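Notes > Working Life and the Law > Unit 2 > Lecture 2: Working time

LECTURE 2 - WORKING TIME: HOURS, BREAKS, REST DAYS

Read before the seminar. Bring the Drernia worksheet, filled in, in pencil if you must.

Where we got to last time: what a contract of employment is, who has one, what counts as a term. Today just one term, hours. Sounds dull. More disputes start here than over pay, and a lot of pay disputes are hours disputes underneath.

1. Why hours get written down

Early factory work - the clock belonged to the owner. Hands (the workers) often had no watch, some mills banned them. Bell rings, gate shuts, late = fined. So first fights were about who gets to say what time it is, before anybody argued over how long.

Then the long campaign for a shorter day. Slogan: eight hours' labour, eight hours' recreation, eight hours' rest. Note it divides the whole day up, including the bit the employer isn't paying for. Come back to this in the essay.

First international convention on hours in industry comes after the First World War: eight hours a day, forty-eight a week, with exceptions. The exceptions are where the exam marks are. Supervisors, family firms, accidents, urgent work, shift averaging.

2. Four words people mix up

Attendance - being at the place of work when you're meant to be.
Working time - time that counts as work. May be shorter than attendance (lunch) or longer (travel between clients, call-outs).
Paid time - what the wage covers. Can include things that aren't work, eg paid breaks.
Rest - time that is yours. Being on call at home is the hard case, depends how tied down you are.

Do not write "hours" on its own in an answer. Say which.

3. Fixed, average, annual

Fixed: same start, same finish, every working day. Easy to check. Bad for anyone with a school run.

Average: so many hours a day or week taken over a reference period. Long days are allowed if short ones balance them. The trick question is always the length of the period. Average over a week and the worker sees it quickly, average over a year and you can be exhausted by March and still inside the rule.

Annual: total for the year, rota'd as needed. Common in places with a busy season. The Tasville packing shed case (see reader) is annual hours gone wrong - all the long weeks came first, then people left before the short ones and were never squared up. Who bears that? Contract was silent. Tribunal wasn't impressed.

4. What a notice of hours ought to say

Most workplaces put it in a handbook or staff rules, a few pages that everybody signs for and few read. Wording varies a lot from country to country but the bones are the same: daily start and finish, which days are rest days, what happens on public holidays, how lateness is recorded. Often the working hours come first, as clause 1, before pay or conduct.

The Chinese one gives working-day attendance as 10:00-19:00, and mentions an average of eight hours a day. Nine hours between the two times, so do the sum and ask what has to be true about breaks. There is also a line on national statutory holidays.
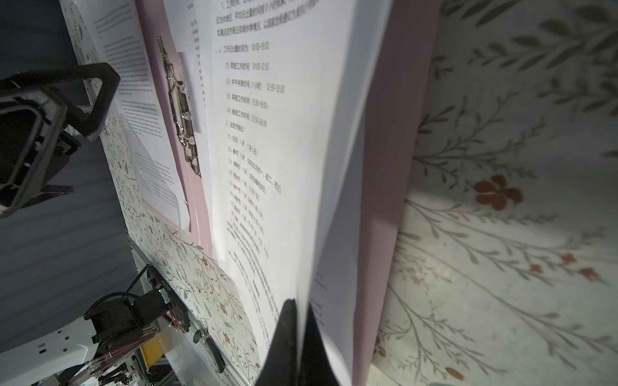 5. Breaks

Two questions for any break. Is it long enough to be a break? And can the worker really walk away from the job during it? A sandwich at the till with one eye on the door is not a break in most systems, whatever the rota calls it.

Irkley Bakery exercise: six hour shift, 30 minutes unpaid in the middle, but the ovens need turning and only one person on. Half the group said break, half said work. Both sides forgot to ask whether anyone could be called to cover. Facts first, then the rule.

Also smoking breaks, prayer breaks, breaks for nursing mothers. Different legal sources, don't lump them togther.

6. Rest days and public holidays

Weekly rest: usually at least one full day in seven, two by custom in many offices. Which day is a matter of religion and habit more than law. Shops, hospitals, transport all work around it.

Public holidays: three models.
- Day off with pay, extra pay if you work it.
- Day off counted inside your annual leave total.
- Day off but swapped, ie a neighbouring weekend day is worked so as to make one longer holiday. China does this. Good for train travel and family visits, unpopular the weekend after.

Be careful with part-timers. If the holiday falls on a day you never work, do you lose it? Pro rata is the usual answer but show the working.

7. Overtime

Not every extra hour is overtime. Needs (a) a normal limit, (b) work past it, (c) someone asked for it or knew and let it happen. Point (c) is what Gulyás Freight turned on. Drivers stayed on to fill in log sheets, the firm said it never asked. It collected the sheets every morning though.

Time off in lieu instead of money: fine if agreed, watch for expiry dates hidden in the small print.

8. For the seminar

Find a real notice of hours, from your own job or a relative's, any country, any language so long as you can translate it. Mark up attendance, working time, paid time, rest. Then answer:

- What is the reference period, if there is one?
- Are breaks stated or do you have to infer them?
- What would a new starter get wrong on the first day?

One side of paper max. Essay titles go up in October, word limit the same as last year. Reader pages for this week start at 13, ignore the old contents list.

Comments

Can we use a zero hours contract for the seminar task? Mine doesn't give any hours at all, which is sort of the point I suppose.

Yes use it. Say what it leaves out and who gains by that.

Section 3, is the reference period the same thing as the pay period? The reader seems to use both.

Different things. Pay period is when wages are worked out, reference period is what the average is taken over. They can match but needn't. Will fix the reader.

typo in section 5 btw

My mum's bakery did exactly the Irkley thing for years and it was always down as unpaid. Printing this for her.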